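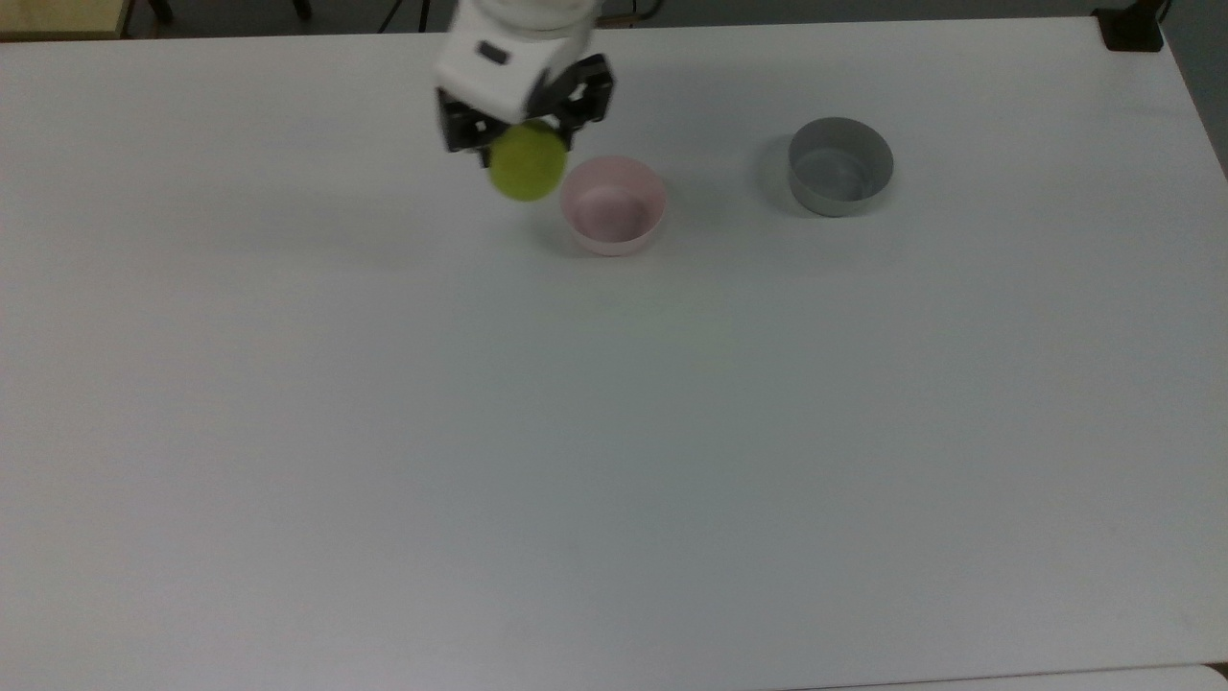
Fiifi Atinga asked why a robot should need more than one kind of gripper, when people get by with the same two hands for everything. The answer is that people's hands are very hard to copy. A hand has many joints, soft skin, and a huge number of nerves that report what it touches. Most robot grippers have none of the skin and only a few of the joints. Each kind is good at certain objects and poor at others, so people who build robots have to test them.

What a gripper is

A gripper is the part at the end of a robot arm that holds things. The arm moves the gripper to the right place. The gripper opens and closes. The controller is a computer that tells both of them what to do and when.

The two-finger gripper

A two-finger gripper squeezes an object from both sides. A tennis ball is a useful test object for it. The ball is round, so the fingers touch it in only two small areas. If they close too far above the middle, the ball is pushed down and out. If they close near the middle, it stays. The fuzz helps, because it adds friction. Friction is the force that keeps two surfaces from sliding past each other.

The suction gripper

A suction gripper has a rubber cup and a pump. The pump pulls air out of the cup, and the air outside presses the object against it. This works well on glass, tile, and shiny cardboard. It works badly on a tennis ball. Air leaks in through the fuzz, and the cup cannot hold.

The soft gripper

A soft gripper has rubber fingers that curl when air is pumped into them. It can hold a tomato without bruising it. It is slower than the other two, and heavy objects bend the fingers out of shape.

How to make a fair test

At the Flulness workshop, Tove Vigfúsdóttir and Kwadwo Quansah compared two sets of fingertips for the same gripper. One set was bare metal. The other was covered with thin rubber. The job was to pick up a tennis ball, carry it to a bowl, and let go.

Only the fingertips were changed. The arm, the ball, the bowls, the table, and the speed stayed the same. If two things change at once, you cannot tell which one made the difference.

The test was run 1,000 times with each set. A try counted as a miss if the ball dropped early or landed outside the bowl. The metal tips missed 51 times. The rubber tips missed 39 times. Rubber did better, but by less than Kwadwo Quansah had expected.

Where the misses came from

Many of the misses had little to do with grip. The ball was held firmly but released too soon, before it was over the opening. It hit the rim and rolled off. Better fingertips cannot fix that. The controller has to know where the bowl is, and for that it needs a camera that has been set up carefully.

Try it yourself

You need a ball, a bowl, and kitchen tongs. Pick up the ball with the tongs and drop it into the bowl 20 times. Write down each miss. Wrap a rubber band around each tip and do it again. Then close one eye and repeat the test.

Words to know

Controller: the computer that runs the arm and gripper.
Friction: the force that resists sliding.
Rim: the top edge of a bowl.

Text by Ayuba Quaye. Last updated May 24, 2019.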